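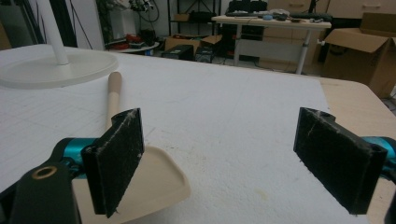 Spatula on the work table, Watcombe open day.

A visit to the workshop at Watcombe
2020-06-17

I have wanted to see the workshop at Watcombe for a long time. My family has used kitchen tools from Gremance for as long as I can remember, and my mother still keeps one of their old ladles in a drawer in Kastinville, although the end of it is burnt and she has two newer ones. When I read on their website that the rooms would be open for visitors in the afternoon, I wrote the same evening and asked for a place.

The journey is simple if you come by train. From the station you walk down a long road with garages on both sides, then you pass a small bridge, and the entrance is behind the car park. The sign is small and I walked past it the first time. We were a small group and we were asked to leave our coats and bags in the corridor. I kept only my notebook.

The rooms

I had expected something very tidy, like in a catalogue. The room we saw first was a place where people work, and it looked like this. There was black metal shelving at the back with an open cardboard box on the floor in front of it, dark cables hanging on the wall, and a small round white table with red things on it and many other things between them. I did not ask what they were, and now I regret it a little.

The table where we stopped longest has a light wooden top, and a white sheet lies over it. The sheet has faint grey lines in squares, and there are some small stains on it. I liked these stains. At home I am always ashamed of such marks, and I will perhaps stop with this now.

On the sheet lay a light beige spatula. It is a plain thing: a long round handle with a rounded tip, and a broad flat head with a rim which stands up a little. The surface is smooth and does not shine. Our guide told us that this form has been sold under the name Rüegg for many years, and that the head has been changed more often than the handle. In the first models the rim was missing, and customers wrote that the sauce ran off before it came to the plate. I can believe this very well.

What we learned about handles

The longest part of the tour was about handles, and for me it was also the best part. I always thought that a handle is only the piece which is left over when the head is finished. The guide said they begin with the hand. They ask people to stir, to turn a pancake, to scrape a bowl, and they look where the thumb goes. Many people hold a spatula much nearer to the head than the makers would like.

A round handle is comfortable but it turns in the fingers if the food is heavy. A flat handle does not turn, but after some time it presses into the palm. A small hollow for the thumb can help with this, if it sits in the right place. The guide told us that they had once put it a little too high, and that a whole series had to be sold at a lower price. There were 1,000 pieces in this series. One lady in our group said she has one of these at home and that it fits her perfectly, and everybody laughed.

We also talked about colour. I asked why so many tools are beige, and the answer was that beige sells best in the shops and black sells best on the internet. In September they want to try a dark green. The catalogue has 244 articles at the moment, and I was surprised that so many different tools exist for a kitchen. I think I own nine.

A closer look at a beige piece

It is pleasant to see a thing upright that usually lies in a drawer. From this side one notices the rounded top and the shallow oval recess just under it, and also that the piece becomes a little narrower towards the base. The surface is matt and has nearly the colour of skin.

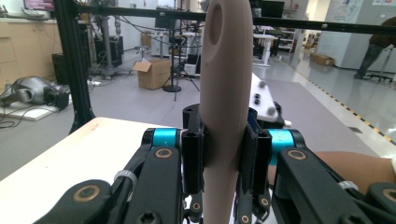

The questions at the end

After the tour we had coffee in the corridor and could ask what we wanted. Most questions were about cleaning. The advice was to wash the tools soon after cooking and not to leave them standing in the water overnight, which I do nearly every day. For smells of onion they recommend a paste of baking soda, left on for one hour and then rinsed with warm water.

A gentleman asked if old pieces can be repaired. Normally they cannot, but you may send them a photograph, and sometimes they find a similar piece in the store. Last year they received 3,192 letters and messages from customers, and the guide said that the nice ones are read aloud at lunch.

Practical notes

The visit is free, but you must write before. It takes a little less than two hours and you stand nearly all the time, so please wear good shoes. The corridor is cold. There is no shop in the building, only a shelf with second-choice pieces, where you pay in a tin box and must have small money with you. I bought a scraper and a short spoon.

The last train which is direct to Kastinville leaves early in the evening. I missed it and had to change twice, with the spoon sticking out of my bag.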